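**April 27, 2020. Iddale Public Library, Office of the Director**

The building remains closed to the public. The book drop on the Aswood Street side was emptied at opening time, and the returns were placed in quarantine in the meeting room under the schedule adopted in March. Shelving of quarantined material will resume tomorrow.

Circulation of electronic titles for the past week stood at 1,422 loans, against 1,382 the week before. Most of the increase is in children's fiction. The Library has asked the vendor for additional copies of the titles with the longest waits and has received no answer as yet. The hold limit stays at five per card.

Ms. Queiroz reported on telephone reference. Callers continue to ask chiefly about unemployment forms, tax deadlines and the renewal of cards that expired during the closure. All cards that lapsed after the doors were shut have been extended, and the recorded greeting has been changed to say so. She requested a second line for the afternoon hours. The request was approved, and Mr. Kowalczyk will arrange for the forwarding of calls to his home from one o'clock.

The staff working from home were reminded to enter their hours by the close of business. Two had not done so for the previous period. Payroll was held open for them, and it should not be held open again.

Considerable time was given to the matter of the world languages collection. The transfer of volumes from the Siqueira branch was half finished when the order to close was received, and the records do not agree with the shelves. Mr. Kowalczyk has proposed that cataloging proceed from home in small lots, with each lot signed out and signed back in. I have agreed to this for a trial of four weeks. Titles in Chinese and Portuguese are to be done first, as these had the greatest use before the closure and the poorest records.
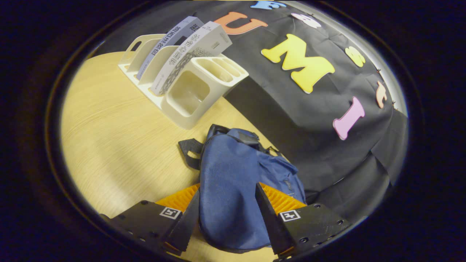 *Desk organizer with books, one with Chinese characters along its spine side.*

Romanized titles are to be entered in every record, with the original script in the parallel field. Where a volume has no record that can be copied, it should be set aside for Ms. Queiroz and left without a call number. Spine labels will wait until the label stock arrives.

The Plidora catalog software was out of service from mid-morning until shortly after noon. The public catalog could be searched during that time, but no holds could be placed. Notice was posted on the website. I have written to the company to ask for advance warning of maintenance, this being the second such interruption since the closure.

Rain in the afternoon. The gutter over the staff entrance is leaking again at the same joint, and a bucket was put down. The repair was invoiced in March and I have withheld payment.

Still to be done: the letter to the county regarding summer reading, and a reply to the Aswood school about the return of its classroom sets.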